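# 第7章 河川洪水の発生と伝播

本章では、降雨が河道に集まり、水位の上昇として下流に伝わるまでの過程を扱う。第6章までに流域の水収支と土壌への浸透を個別に取り上げた。ここではそれらを前提とし、流域の出口で観測される流量の時間変化、すなわちハイドログラフを説明することを目標とする。堤防の構造と破堤の機構は第8章に譲り、本章では河道が一応健全に機能している状態を考える。

用語は原則として前章までのものを引き継ぐ。ただし「洪水」という語は分野によって指すものが異なるため、先に定めておく。河川工学では、平常時を大きく上回る流量が河道を流れる現象を洪水と呼び、水が堤防の外に出たかどうかを問わない。水が堤内地に広がる現象は氾濫と呼んで区別する。報道では両者がしばしば同じ意味で用いられるため、資料を読む際には、書かれているのがどちらの現象であるかをその都度確認する必要がある。なお、堤防によって守られている側を堤内地、河川の側を堤外地という。初学者が逆に覚えやすい語である。

## 7.1 導入事例：Prasari川の出水

5月6日(水)の未明から、Prasari川の上流域で強い雨が降り続いた。上流のGrasent観測所では同日の午前中に水位が上がり始め、午後に最高水位を記録した。下流の町Cutimthorpeの観測所で水位が最高に達したのは、Grasentでの最高水位から14時間後である。この間、Cutimthorpeの町では雨がほとんど降っていない。住民の多くにとって、川の増水は空模様と結びつかない出来事であった。

Cutimthorpeでは堤防からの越水が2か所で生じた。いずれもMittal橋の上流側、河道が右に緩く湾曲する区間の外岸にあたる。越水は7時間継続し、低地の農地と市街地の一部が浸水した。破堤には至っていない。

この出水については、Noemi SannaとSerena Fabbriによる調査報告がある。報告の前半は降雨と水位の記録の整理にあてられ、後半では、Grasentの水位に基づく下流の水位予測がどの程度まで有効であったかが検討されている。両名の結論は限定的なもので、最高水位の到達時刻の予測は良好であったが、最高水位そのものは低く見積もられていたという。時刻が合い、高さが外れた理由は、本章の内容を用いて説明することができる。7.5節で改めてこの事例に戻る。

ここで確認しておきたいのは、同じ出水であっても、観測する地点によって時間変化の形が異なることである。Grasentでは水位の上昇が急で、低下も比較的速かった。Cutimthorpeでは上昇が緩やかで、高い水位が長く続いた。両地点のハイドログラフを重ねて描くと、下流の曲線は右にずれ、かつ横に広がった形となる。前者を伝播、後者を減衰または扁平化という。本章の大半は、この二つの性質をどのように記述するかという問題に関わっている。

## 7.2 降雨から流出へ

### 7.2.1 有効降雨

流域に降った雨のすべてが、直ちに河川に出るわけではない。一部は樹冠に遮断されて蒸発し、一部は地表の窪地にたまり、残りの相当部分は土壌に浸透する。浸透した水もやがて河川に達するが、そのうち深部の地下水を経由する成分は移動が遅く、一つの出水の期間内にはほとんど寄与しない。そこで、出水に直接寄与する成分に対応する降雨を有効降雨と定義し、それ以外を損失として扱う。

有効降雨と総降雨の比を流出率という。流出率は流域に固有の定数のように扱われることがあるが、実際には降雨開始前の土壌水分に強く依存する。乾燥した土壌では初期の雨の大半が損失となり、湿潤な土壌では降り始めから流出が生じる。同じ流域に同じ量の雨が降っても、先行する数日間の降雨の有無によって出水の規模が変わるのはこのためである。

先行降雨の影響を簡便に表す指標として、先行降雨指数が用いられる。これは過去の日降雨量に、日数が離れるほど小さくなる重みを掛けて合計したもので、

$$
I_t = k\,I_{t-1} + P_t
$$

と漸化式の形に書くことができる。ここで $I_t$ は $t$ 日目の指数、$P_t$ はその日の降雨量、$k$ は減衰係数で、0と1の間の値をとる。$k$ は土壌の排水性と季節に依存し、蒸発散の盛んな時期には小さくなる。単純な指標であるが、土壌水分の直接観測が乏しい流域では現在も実用に供されている。

### 7.2.2 流出の経路

有効降雨が河道に達する経路には、地表流と中間流がある。地表流は、降雨強度が浸透能を上回る場合、または土壌が飽和して新たな水を受け入れられない場合に発生する。前者をホートン型地表流、後者を飽和地表流と呼ぶ。森林に覆われた山地流域では浸透能が大きく、通常の降雨強度でホートン型地表流が広い範囲に生じることは少ない。これに対し、河道沿いの低い斜面では地下水面が浅く、降雨の継続とともに飽和域が斜面上方へ拡大する。流出に寄与する面積が出水の途中で変化するという点は、次に述べる単位図法の仮定に抵触するため、記憶にとどめておくこと。

中間流は、土壌の浅い層を斜面方向に流れる成分である。基質の透水性だけから計算した速度は小さいが、根の跡や動物の穴など、粗大な孔隙が連続している場合には、これを通じて速やかに流下する。観測されたハイドログラフから中間流を分離する一義的な方法はなく、実務では地表流と合わせて直接流出とし、基底流出と区別するにとどめることが多い。

土地利用の変化は、これらの経路の配分を変える。舗装や建物は浸透を妨げ、側溝や管路は水の移動時間を短縮する。したがって都市化は、流出量の増大と到達時間の短縮という、互いに独立な二つの影響をもたらす。小規模な降雨ではその影響が顕著であり、土壌が全面的に飽和するような大規模な降雨では相対的に小さくなる。規模の小さい出水の記録だけから都市化の影響を論じると、大規模な出水への影響を過大に見積もるおそれがある。

## 7.3 単位図法

流域を一つの線形系とみなし、有効降雨を入力、直接流出を出力とする考え方が単位図法である。単位時間に単位量の有効降雨が流域全体に一様に与えられたときの直接流出ハイドログラフを、単位図という。任意の有効降雨に対する応答は、単位図を時間方向にずらし、降雨量に比例させて重ね合わせることで得られる。

$$
Q(t) = \int_0^{t} u(t-\tau)\,r_e(\tau)\,d\tau
$$

ここで $Q(t)$ は直接流出量、$u$ は瞬間単位図、$r_e$ は有効降雨強度である。

この方法は三つの仮定に立脚する。有効降雨が流域内で一様であること、応答の形が降雨の大きさによらないこと、応答が時期によって変化しないことである。いずれも厳密には成立しない。流域面積が大きくなるほど一様性の仮定は成り立ちにくく、その場合は支川ごとに小流域に分割して適用する。また、流量が大きいほど流速が増すため、実際の応答は降雨が強いほど速く、鋭くなる傾向がある。中小規模の出水から求めた単位図を大規模な出水に外挿すると、ピーク流量は過小となり、到達時刻は遅く計算されることが多い。

それでも単位図法が教科書に残っているのは、流域の応答を記述する枠組みとして見通しがよく、より複雑なモデルの振る舞いを点検する基準になるからである。貯留関数法や分布型モデルを用いる場合にも、単純な降雨を与えたときの応答を描かせ、それがその流域の単位図と大きく食い違わないかを確かめる作業は有益である。

## 7.4 水位と流量の関係

河川で連続的に観測されているのは、ほとんどの場合、流量ではなく水位である。流量は、別途実施した流量観測の結果と水位とを対応させた関係式によって換算される。この関係式を水位流量曲線といい、通常は次の形で表す。

$$
Q = a\,(H - H_0)^{b}
$$

$H$ は水位、$H_0$ は流量がゼロとなる仮想の水位、$a$ と $b$ は観測から定める係数である。

水位流量曲線を用いる際には、次の点に注意を要する。

- 曲線は断面の形状に依存する。出水によって河床が洗掘され、または土砂が堆積した場合、出水の前後で曲線が変わる。
- 高水時の流量観測は危険と困難を伴い、データ数が少ない。曲線の上端は外挿によって定められていることが多い。
- 水位が高水敷に達すると流れの幅が急に広がり、一つの式では表現できなくなる。この場合は水位の区間ごとに式を分ける。
- 下流側に堰、橋梁、合流点などがある場合、背水の影響により、同じ水位に対する流量が一定とならない。

このほか、増水期と減水期とでは、同じ水位であっても流量が異なる。増水期には水面勾配が河床勾配より大きくなり、流れが加速されるためである。横軸に流量、縦軸に水位をとって一つの出水の経過を描くと、軌跡は反時計回りのループとなる。勾配の急な山地河川ではループの幅は小さく、無視して差し支えない。勾配の緩い平野部の河川では、ピーク付近の値に無視できない差を生じる。結果として、緩勾配の河川では流量の最大が水位の最大より先に現れる。

公表された流量の値を用いる場合には、それが直接の観測値であるか、曲線による換算値であるか、換算値であれば曲線の適用範囲内であるかを確認しなければならない。有効数字が多く記されていることは、精度の高さを意味しない。

## 7.5 洪水波の伝播

### 7.5.1 波の速さと水の速さ

河道を流下する洪水は、水の塊の移動であると同時に、水位の高い部分が移動する波でもある。両者の速さは一致しない。慣性項と圧力項を無視した最も単純な近似であるキネマティックウェーブでは、波の速さ $c$ は

$$
c = \frac{dQ}{dA}
$$

で与えられる。$A$ は流れの断面積である。幅の広い矩形断面にマニングの式を適用すると、$c$ は断面平均流速の $5/3$ 倍となる。水面に浮かべた物体の移動時間から洪水の到達時刻を推定すると、実際より遅い時刻が得られることになる。

高水敷への氾濫が始まると事情が変わる。断面積は急に増加するが、浅い高水敷の流速は小さく、流量の増加はそれに見合わない。したがって $dQ/dA$ は低下し、波の進行は遅くなる。低水路の満杯に近い流量で波速が最大となり、それを超えるといったん減少するという関係は、多くの河川で認められている。

### 7.5.2 減衰

キネマティックウェーブ近似では、波は変形することはあってもピーク流量は低下しない。現実の河道でピークが減衰するのは、水面勾配の効果と、河道および高水敷への一時的な貯留による。前者を取り入れた拡散波近似では、流量は次の移流拡散型の方程式に従う。

$$
\frac{\partial Q}{\partial t} + c\,\frac{\partial Q}{\partial x} = D\,\frac{\partial^2 Q}{\partial x^2}
$$

拡散係数 $D$ は流量に比例し、川幅と勾配に反比例する。緩勾配の河川ほど減衰が大きいという経験的事実は、この関係と整合する。支川からの流入がある区間では減衰と増加が同時に進むため、上下流のピーク流量を比較しただけでは減衰の大きさを評価することはできない。

### 7.5.3 事例の再検討

導入に挙げたPrasari川の予測は、Grasentのピーク水位とCutimthorpeのピーク水位との相関図によっていた。このような図は過去の出水の記録から作成され、計算を要しない点で優れている。ピークの到達時刻についても、過去の到達時間を整理した図が併用されていた。

SannaとFabbriは、予測が低くなった原因の候補として二つを挙げている。一つは、両観測所の間で合流する支川からの流入である。支川流域の降雨は本川上流より遅れて強まり、支川のピークが本川のピークとほぼ同時に合流点に達したとみられる。相関図には過去の平均的な支川流入しか反映されておらず、このような時間的重なりは表現されない。もう一つは、高水敷の植生の変化である。相関図の作成後に樹木が生長し、粗度が増していた区間では、同じ流量に対する水位が以前より高くなる。

二つの要因はいずれも水位を高める方向に働くが、到達時刻への影響は同じではない。粗度の増加は波速を低下させ、到達を遅らせる。遅れて強まった支川の流入は、その時間分布に応じて合成後のピークを前後いずれにも動かしうる。したがって、到達時刻が的中したという事実は、波の伝播が過去と同じ条件で起こったことの証拠にはならない。複数の誤差が相殺している可能性を排除できないからである。報告は、支川に観測所がないため両者の寄与を分離できないとし、その配分についての判断を保留している。

予測を検証する際には、ピークの値と時刻のみを照合するのでは不十分であり、ハイドログラフの全体を比較することが望ましい。立ち上がりの時刻、上昇の速さ、高水位の継続時間、低減部の形には、それぞれ異なる過程の情報が含まれる。例えば低減部が予測より緩やかであれば、流域または高水敷に貯留された水の戻りが過小に評価されていることが疑われる。越水量を見積もる目的では、ピーク水位と同程度に、堤防高を超える水位の継続時間が重要となる。

## 7.6 観測と予測の時間的制約

予測の有用性は、精度とともに、予測が得られてから現象が生じるまでの時間によって決まる。これをリードタイムという。上流水位に基づく予測のリードタイムは洪水波の到達時間を超えず、観測値の収集、点検、計算および伝達に要する時間だけ短くなる。降雨に基づく予測では、これに流域の応答時間が加わり、降雨予測を入力とすればさらに長くとることができる。ただし、リードタイムを延ばすごとに入力の不確かさが増し、特に小流域では降雨域の位置のわずかなずれが結果を大きく左右する。

このため実務では、リードタイムの異なる予測を段階的に切り替える。早い段階では降雨予測に基づいて可能性の幅を示し、降雨の観測値が得られた段階で幅を絞り、上流のピークが確認された段階で下流の水位と時刻を定める。各段階の予測値は互いに一致しないのが普通であり、後の予測が前の予測を修正したことをもって前の予測の失敗とみなすのは適切でない。評価は、同じリードタイムの予測どうしについて行うべきである。

以下の節では、まず連続式と運動方程式を導き、前節で天下り的に与えた波速と拡散係数の表現を確認する。続いて、河道区間の貯留量と流入出量の関係から出発する水文学的追跡法を説明し、水理学的追跡法との対応を示す。偏微分方程式の取り扱いに不慣れな読者は、追跡法の説明を先に読み、その後に導出に戻ってもよい。記号は章末の一覧にまとめてある。

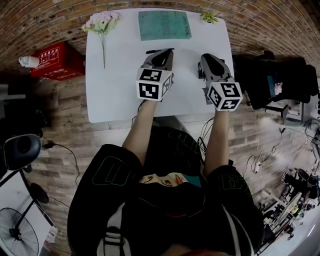
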